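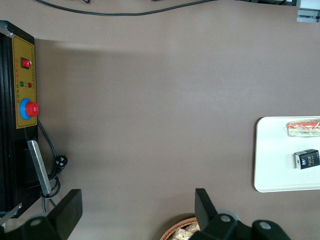 Rolham Workshop: Bench 203

The bench top is a broad, flat surface with a matte taupe-brown finish. Work on it is limited to small repairs and test setups. The room was fitted out in June by Montri Sriwong, who also wrote the labeling rules for the Tisley and Brornwood rooms. Notes on the equipment follow.

Control panel
Mustard yellow with a thin dark outline, mounted on the tall black housing at the left side of the bench. The red rocker switch sits near the top in a square black bezel.

Indicator lights
One green, one red, side by side under the switch. Check both before starting a job and write their state on the job card.

Emergency stop
Red mushroom cap over a bright blue ring. Keep the area to the right of it clear, as the cap projects past the panel edge. Test the stop at the start of each shift. Report a faulty stop under code 3405.

Power cable and plug
The black cable leaves the housing just below the stop button. Its coil rests on the bench near the bottom of the housing. The plug has a round face with two small prongs. Inspect the prongs for bends and the cable for cuts.

Metal bar
Flat brushed aluminum, set at an angle across the lower part of the housing. Do not hang tools or cable from it.

Rear of bench
A long black cable runs across the far side. Route any added cable along the same line and leave the center of the surface open for work.

Bench records
Inspection cards are filed under 327 in the Shehata cabinet, second drawer. Cleaning is done at 4:00 p.m. with a damp cloth and no solvent. Replacement plugs are signed out at the Brornwood counter; return the old plug with the card.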